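Minutes of the meeting of the Lallow Street Tenants' Association
28 May 2021, common room, ground floor 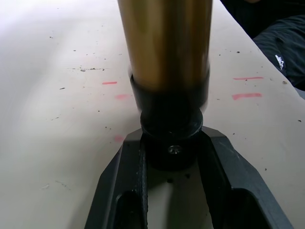
1. Minutes of the last meeting
The minutes were read and accepted with one correction: the fee for the bicycle cellar is 30 per year, not per half year.

2. Stairwell painting
Two offers were received. Gunska can begin next month and asks for 2000, with paint included. Ramanauskas is cheaper, but the ceilings are not in the price. The members discussed this for a long time. It was decided to take the offer from Gunska, on the condition that the handrails are also painted. Vote: 14 for, 3 against.

3. Bicycle cellar
There are 40 places and all of them are taken. Several bicycles have flat tires and no name on them. A notice will be hung on the cellar door, and bicycles without a name will be moved to the back wall after 30 days. One member asked that children's bicycles stay where they are. Agreed.

4. Entrance door
The door closes too hard and wakes up the people on the first floor. The house manager was asked to call Uleo about the closer. If the repair costs more than the guarantee covers, the board will decide by e-mail.

5. Garden
The water tap in the yard is open again – please close it fully after use. The request for a second bench was postponed to the December meeting, when the budget is known.

6. Other matters
The key for the attic is still missing. Whoever has it is asked to put it in the association's mailbox.

The meeting was closed at 20:40.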